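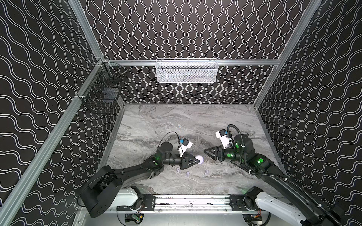
Hawthorne Storm Drain Notes

Version 4, last changed 8 September 2026
Maintainer: Danai Deligiannis

Summary

A table of street drain inspections in the Hawthorne and Bascombe neighborhoods, typed up from paper cards and later from a phone form. Each row is one visit to one drain. The table records where the drain is, how full the catch basin was, what was blocking the grate, and whether a cleaning request was sent in.

The data was put together to find drains that clog again soon after being cleaned. It may also be useful for teaching, for mapping practice, or for comparing leaf fall on streets with different trees.

Files

visits.csv — one row per visit
drains.csv — one row per drain, with location and grate type
streets.csv — street names as written on the cards, matched to one spelling
changes.txt — corrections made between versions

All files are UTF-8 with commas between fields and a header row. Empty fields mean the inspector left the space blank. They do not mean zero.

Fields in visits.csv

visit_id: unique within the file. Numbers are not reused when a row is removed.
drain_id: matches drains.csv.
visit_date: year, month, day.
fill_level: 0 to 10, where 10 is full to the underside of the grate. Read with a marked pole.
blockage: leaves, silt, trash, ice, mixed, none.
standing_water: yes, no, unknown.
request_sent: yes or no.
source: card or form.
note: free text, lightly edited. Names and house numbers were taken out.

Fields in drains.csv

drain_id, neighborhood, street_id, side, grate_type, lat, lon. Coordinates are rounded and are good enough to find the right corner. They should not be used for digging or survey work.

How the data was collected

The card rows come from walking rounds in Hawthorne. Bascombe was added in version 2, when the phone form replaced the cards. The form was built with Wetico and exported once a month. Street names were cleaned with a short script called Sina, which is kept in the tools folder along with its word list.

Cards were typed by one person and checked by another. Where the two readings of a fill level differed by more than one step, the card was pulled and read again. If it still could not be read, fill_level was left empty.

Known problems

Rounds were more frequent in fall than in spring, so counts by month say as much about the walking schedule as about the drains. Work out rates per visit instead.

Drains on the east side of Bascombe were skipped for most of one June during repaving. Five of them came back with new grates and were given new IDs. The old and new IDs are paired in changes.txt.

"Mixed" was not a choice on the first cards. Early rows marked "leaves" often have silt mentioned in the note.

A fill_level of 7 or higher was supposed to trigger a cleaning request. Some inspectors used their own judgment, and request_sent does not follow the rule closely. It also says nothing about when the cleaning took place, or if it did.

The snow season is thin. Ice rows are too few to support any comparison between streets.

Changes in version 4

Fixed swapped lat and lon on the Bascombe additions.
Removed duplicate form entries sent twice from the same phone.
Added the source field.
Split "unknown" from blank in standing_water — older code that treats them as the same will need a small edit.

License and credit

Free to use and share with credit to the maintainer. Please give the version number. Corrections are welcome as a plain list of visit_id values with the old and new entry for each.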